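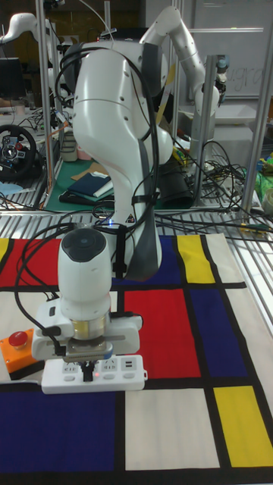 传播学系 明星与大众文化兴趣小组 ｜ 学生项目报告

一句话到底是谁说的:演员语录在网上是怎么变样的

先交代一下这个题目是怎么来的。我室友的手机壁纸上有一句英文,署名是 Leidy Sánchez,大意是“我每次试镜之前都会吃一整个橙子,这样至少今天有一件事是甜的”。我超喜欢这句话!后来我写课程作业想引用它,按老师的要求得注明出处,结果翻了一整个晚上都没翻到她是在哪儿说的。名言网站上有,壁纸网站上有,还有个卖帆布袋的店铺也印了,可就是没有一家写着这话出自哪次采访。我越找越上头,作业差点没交,项目题目倒是有了。

对不熟悉她的同学补充几句:Leidy Sánchez 是演员,最早是在 Tendeck 剧团演话剧的,后来因为剧集《Veneck》里的女医生一角被很多人认识,再后来主演了电影《Urkotier》。她接受采访挺多的,说话很跳,喜欢讲吃的、讲她外婆、讲片场的猫,所以特别容易被人摘出一句一句的“语录”。我选她一方面是私心(我《Veneck》看了三遍,不丢人),一方面也是看中她的采访大部分还能在网上找到原文或者录音,比较好核对。

材料是怎么收的

我八月开始收材料,那会儿宿舍没空调,我基本是泡在图书馆二楼靠饮水机的那排位子上做的。做法很笨:把她的名字加上“语录”“名言”“quotes”“said”这些词,换着花样搜,凡是把她的话单独摘出来、署她名字的页面,就存进表格里。一共存了 2,940 条,当然里面重复的多得吓人,同一句话换个背景图就能出现几十次。合并的时候我犯过一个大错,一开始只按文字完全一样来合并,结果标点不同的、多一个“really”的、把“home”写成“my home”的全都算成了不同的句子,表格长得拉都拉不到底。后来重来了一遍,先把标点和大小写统一掉,再肉眼一条条看。肉眼这一步花的时间最长,听了不知道多少遍《Veneck》的片尾曲。

原始采访这边,我找到了 38 篇,有杂志的、有播客的、也有剧团以前的演后谈。杂志里最有用的是 Dixit,它的采访基本是一问一答原样登出来的,连“(笑)”都保留,对我这种要逐字核对的人来说真的太友好了。播客就麻烦一些,没有文字稿,我只能自己听自己打。她语速快,高兴的时候还会从英语突然拐到西班牙语,这部分我请了西语系的同学帮忙听,她听完还纠正了我好几个我以为自己听懂了的地方……

播客这块要说一下局限。有两期音频里背景音乐压得很重,有几句我和同学听出来的不一样,我们就在表格里把两种都写上,标了“存疑”,后面分析的时候没有用。

几种最常见的变法

我本来以为会碰到很多凭空捏造的句子,真正看下来,大多数都能找到一点影子,只是走样了。按我自己的理解分了几类,名字是我乱起的,指导老师说可以保留。

第一种我叫它“掐头”。她原话前面有半句限定,摘的人把它掐掉了。比如 Dixit 那篇里主持人问她拍夜戏困不困,她说“拍《Urkotier》那阵子,我是个完全不睡觉的人,平时我能睡到中午”。到了语录网站上就剩“我是个完全不睡觉的人”,底下还有人评论说难怪人家成功,看得我想进去留言。我后来真的留了,没过审。

第二种是“粘贴”。两次采访里的两句话被粘到一起,中间连个省略号都没有。有一段流传特别广,前半句在讲她怕高,后半句突然说起她外婆做的玉米饼,读起来像是外婆的玉米饼能治恐高。我对着原始材料查了半天,前半句出自一个播客,后半句出自剧团演后谈,隔了好几年。粘在一起之后居然还挺有她的味道,我猜这也是大家没起疑心的原因,她本人说话确实就是这么跳的!

第三种是“翻译走一圈”。西班牙语说的话先被译成英语,又有人从英语译成中文,再有人把中文的意思写回英语发出去。她有一次用西语说自己“像只湿了的猫”,是形容首演前发抖,转了一圈之后变成了“我像猫一样优雅”。我把这条念给小组听的时候,全组笑了好久。

第四种是“认错人”,也是我觉得最有意思的一种。《Veneck》里那位女医生有一句台词,“先洗手,再伤心”,被当成 Leidy Sánchez 本人的人生感悟到处转。可那是编剧写的台词呀。更绕的是,这部剧的另一位演员 Elango Shenoy 在采访里提过这句台词,说自己很喜欢,于是又有一批网站把它署到了他的名下。一句台词,署了两个演员的名字,写它的编剧反倒一次都没出现过。我专门给编剧那一栏在表格里留了位置,空着,看着挺难受的。

还有一些怎么都查不到的。合并之后剩下 13 句,我把手头所有采访翻遍了也对不上,连相近的说法都没有。我不敢说它们一定是假的,毕竟她肯定还有我没收到的采访,只能写“来源不明”。很遗憾,我室友壁纸上那句橙子就在里面。我室友说她不换壁纸,她说这话谁说的她都爱看。

关于网站怎么写人物介绍

做着做着我发现语录页开头那段人物介绍也值得看。这类网站的格式都差不多:先两三句介绍这人是谁、演过什么,然后就开始一条一条排句子,中间没有任何过渡。介绍里的信息经常是从别家抄的,抄错了也一起抄。比如 Tendeck,有一家写成了她的“出生地”,我后来在另外五个网站上看到了同样的错误,句式也一模一样,连逗号的位置都没变。靠这个错误我倒是能大致猜出谁抄的谁,最早那一家的页面底下有发布月份,别家都比它晚。这个方法是指导老师提醒我的,她说做古籍版本的人就是这么看错字的,我回去查了一下,觉得隔壁中文系的同学每天过得好充实。

我还试着给其中几家写了邮件,问他们句子是从哪里收来的。大部分没有回。有一家回了,很客气,说他们的内容由读者投稿,“如有侵权请联系删除”。我又写信解释说我没有要删除,我就是想知道出处,对方回了一模一样的一封。好吧。

读者在不在乎

报告中期答辩的时候有同学问我,大家看语录图个开心,出处对不对有那么重要吗?这个问题我当时答得很烂,支支吾吾说了一堆“严谨性”。回来之后我在系里找了些同学聊,没有做正式问卷,就是食堂里边吃边问的那种,所以下面这点内容大家当聊天看就好。

喜欢她的人里,差不多都觉得掐头那种最气人,因为会让她显得傲慢。不怎么认识她的人对署名就没什么感觉,有个学弟说他收藏句子从来不看下面是谁。倒是认错人那种,两边的人都觉得该改,尤其听说是台词以后,有人立刻问编剧叫什么。我觉得这里面有东西可以挖,可惜我这次的设计没往这个方向做,访谈提纲也没有,录音更没有,写进正文实在心虚。

我自己的想法也变过。刚开始我看见错的就生气,恨不得每条都去纠正。核对到后面,反而开始喜欢看它们是怎么一步一步歪掉的,像看传话游戏。不过 Elango Shenoy 在一次采访里抱怨过,说有人拿着一句他没讲过的话来问他,他还得先解释自己没讲过,再解释自己大概也不反对。我听那段的时候把录音停了一下,觉得被写的人还是挺累的。

做得不好的地方

一是搜索词。我只用了中文和英文,西语的页面是后来顺手补的,补得很不全,按理说她的西语采访应该单独收一批。

二是截图。有些页面我只存了链接没有截图,等写报告的时候再点开已经打不开了,表格里就剩下一行孤零零的文字。后面做类似题目的同学,请你们一定边收边截,别学我。

三是分类。“掐头”和“粘贴”有时候同时出现在一句话里,我当时规定只归一类,归到哪边全凭感觉。小组里另一位同学帮我重新归过一部分,和我的结果有出入,吵了一个下午,最后加了一列“次要类型”才算和解。这一列在附表的最右边,打印版可能会被挤到第二页。

附表和后续

整理好的表格放在小组共享盘“语录”文件夹里,文件名带“最终版”的那个其实还不是最终的,请看带“最终版改”的。原始录音的听写稿我没有公开,里面有我和西语系同学的很多吐槽,等我删干净再传。

下学期如果还能接着做,我想换成只看台词,专门收那些被当成演员本人语录的剧中台词,把编剧的名字一个个填回去。《Veneck》的已经开始填了,第一季填到一半,有兴趣一起看剧(划掉)做核对的同学可以在小组群里找我,西语好的优先,自带耳机。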